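The trouble with "learned from 50 demonstrations"

2022-11-23

Search this blog Go

I have now read the Rovel write-up three times, and I still don't know what the robot learned.

The claim goes like this. You take a multi-fingered hand on an off-the-shelf arm, put a small camera down near the wrist, and show the arm a task 50 times. A policy trained on the wrist view alone then does the task by itself, with no cameras on the ceiling and no model of the objects. The headline number is good. The video is good too, but videos of robots are always good.

My problem is with the test. All of it was done at the same bench, under the same lights, with the same shelf in the same place. A wrist camera sees a lot besides the thing being grabbed. It sees the edge of the shelf, the wall, the rail behind the table, whoever is standing there. If those never change between training and testing, a network can use them as a map and pay very little attention to the cup. You'd get a lovely success rate and a robot that falls apart when you push the furniture over by the width of a hand.

I'm not being clever here. Anyone who has trained one of these has been burned by it. We were, in March, on the Lashari bench. We had a policy we were proud of until the shelving unit got moved for cleaning, and after that it reached very confidently for a spot where a bin used to be. I wrote a grumpy post at the time and then took it down.

So at Jikstead we've been going over our own wrist views before training anything on them, asking what a lazy network could get away with. It's dull work and I recommend it.

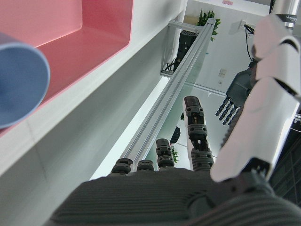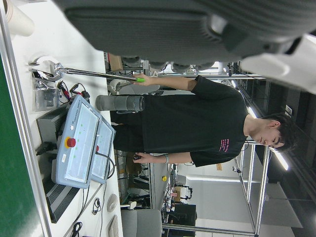

Wrist-camera views from our bench. The cup and pink bin are in the first; the second has a person in it and the room on its side.

Look at how much there is in those two that has nothing to do with a task. Ceiling lights, a plant, a wall switch. I would happily bet that some of it is easier to lock onto than the rim of a cup, because the background stays put and the cup doesn't.

The Rovel people do have an answer, sort of. They say they used random crops and color changes in training, and that this "encourages" the policy to look at the object. Maybe it does. Cropping an image doesn't move the shelf relative to the table, though, and I couldn't find a single trial where they moved it for real. There is a heat map in the appendix that lights up on the object. I've made heat maps like that for policies that were plainly broken, so I don't put much weight on them.

What I'd like to see is cheap. Shift the shelf. Swap the wall behind it for a bedsheet. Have someone stand in view for half the trials and go away for the rest. Then report those numbers in the main table, next to the nice ones. We ran 19 trials like that with our own Atby policy and it did badly enough that I'm not going to quote the rate until we've run more.

I don't think the method is wrong. Wrist-only control is attractive, and calibrating fixed cameras is a miserable way to spend a morning. I just think the result as written shows that it works at one bench. If they release the code I'll try it on ours, shelf moved and all, and post whatever comes out.

2 comments Share this post

Back to top Contact © Notes from the Jikstead bench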